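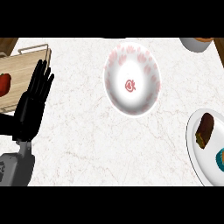
Figure 1. Marble countertop with a wooden tray, seen from above.

Rent Burden and Unit Size in the Tasdale Rental Market
Project report, submitted Sep 5, 2018

1. Purpose
The project tested whether small apartments in Tasdale cost tenants a larger share of income than large ones. Rent burden is defined as monthly rent divided by gross monthly household income.

2. Data
Listings came from two local agencies, Probert and Flikness. After duplicates and furnished short-term lets were removed, 571 listings remained. Income figures were taken from the city's published household table and matched by district. Listings without a floor area were dropped before the count.

3. Results
Median rent burden for studios and one-bedroom units was 41 percent. In the Zultico district it reached 47 percent. Units with three or more bedrooms were lower in every district, but few were listed and the spread was wide.

4. Limitations
Asking rent was used in place of signed rent. Utilities were included in some Flikness listings and could not be separated. District income covers owners as well as renters, so the burden for renters is probably understated.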